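**Betreff: Re: [werkstatt-liste] Beschriftung an den Armen, Stand und offene Punkte**

Hallo zusammen,

ich antworte gesammelt auf die Mail von gestern, weil einige Fragen auch aus Rorkotmont kamen.
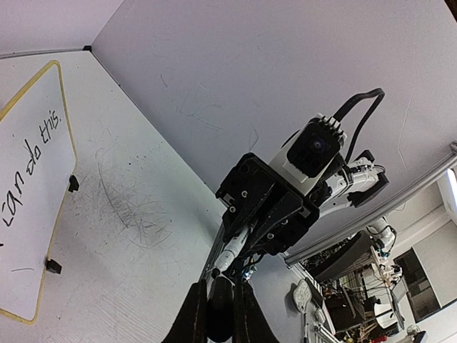
Die Umstellung im Beschriftungsraum läuft in der Reihenfolge, die wir im Frühjahr besprochen haben. Zuerst die Tafeln, dann die Kistenschilder, zuletzt die Anhänger für den Versand. Bei den Tafeln sind wir so weit, dass ich den Schichtplan ändern möchte. Bei den Schildern noch nicht.

> Am 26. Juli 2024 schrieb die Frühschicht Grukdale:
>
> Wir haben drei Fragen, die in der Besprechung untergegangen sind.
>
> 1. Wer ist zuständig, wenn ein Arm mitten im Auftrag stehen bleibt? Bisher ruft jeder jemand anderen an.
>
> 2. Bleibt die Handbeschriftung als eigener Arbeitsplatz bestehen? Zwei von uns machen das seit Jahren und würden gern wissen, woran sie sind.
>
> 3. Zählt die Zeit, in der wir dem Arm eine Bewegung vormachen, als Rüstzeit oder als Produktion? Im System Kotik gibt es dafür keine Buchung, und auf dem Monatszettel fehlt uns das dann.

**Zu 1.** Zuständig ist die Person, die den Auftrag in Kotik geöffnet hat. Sie hält an, trägt den Stillstand ein und entscheidet, ob von Hand weitergeschrieben wird. Die Instandhaltung wird erst gerufen, wenn der Arm nach einem Neustart wieder stehen bleibt. Den Stift darf jeder wechseln, der die Einweisung hat. Bitte nicht in den Greifer fassen, solange die Steuerung freigegeben ist, auch wenn sich gerade nichts bewegt.

**Zu 2.** Der Handplatz bleibt. Sonderzeichen, Korrekturen und alles unter 40 Stück gehen weiterhin dorthin. Was sich ändert, ist der Anteil: Die Serien ab 100 Stück wandern an die Arme, und damit fällt an manchen Tagen am Handplatz zu wenig Arbeit für zwei Leute an. Der Vorschlag ist, dass beide Kolleginnen im Wechsel das Vormachen und die Endkontrolle übernehmen. Die Lohngruppe bleibt dabei mindestens die jetzige. Ob die Endkontrolle höher eingestuft wird, liegt beim Betriebsrat, eine Antwort habe ich noch nicht.

Ich weiß, dass das Vormachen nicht jedem liegt. Man schreibt denselben kurzen Text immer wieder, mit Pausen und in einem Tempo, das sich falsch anfühlt. Wer das nicht möchte, sagt es mir bitte direkt. Es wird niemand dazu eingeteilt, der es nicht gelernt hat.

**Zu 3.** Vormachen ist Produktion. Das ist mit der Lohnabrechnung geklärt und gilt rückwirkend für den ganzen Juli. Bis Kotik eine eigene Buchung hat, bitte 378 verwenden und im Bemerkungsfeld »Vormachen« eintragen. Wer bisher Rüstzeit gebucht hat, muss nichts korrigieren, das mache ich am Monatsende.

Noch ein paar Dinge aus dem Alltag, die nicht in der Mail standen:

- Die Schreibflächen werden zum Schichtende gereinigt, auch der Untergrund neben den Tafeln. Nur Tuch und Reiniger aus dem Schrank, keine Klingen.
- Klammern an den Tafeln vor jedem Auftrag kurz andrücken. Eine verrutschte Tafel fällt sonst erst bei der Kontrolle auf.
- Marker gehören nach Gebrauch mit Kappe in den Halter. Angetrocknete Spitzen haben uns zuletzt mehr Zeit gekostet als die Störungen.
- Testtexte kurz halten und vor der Übergabe abwischen.
- Kabel an den Armen nicht selbst umlegen, auch wenn sie im Weg sind. Meldung an mich, dann wird das im Stillstand gemacht.

Kauppinen hat für die Kistenschilder einen zweiten Halter angeboten. Ich habe noch nicht bestellt und möchte vorher von der Spätschicht hören, ob der jetzige bei den schmalen Schildern wirklich hakt oder ob es an der Auflage liegt. Der Auftrag mit den 2000 Anhängern für Rorkotmont wird komplett von Hand und mit dem Drucker erledigt, dafür sind die Arme nicht vorgesehen.

Den geänderten Schichtplan hänge ich am Brett neben der Tür aus, sobald der Betriebsrat ihn gesehen hat. Einwände bitte vorher an die Liste oder an mich, beides ist in Ordnung.

Viele Grüße
Arbeitsvorbereitung Grukdale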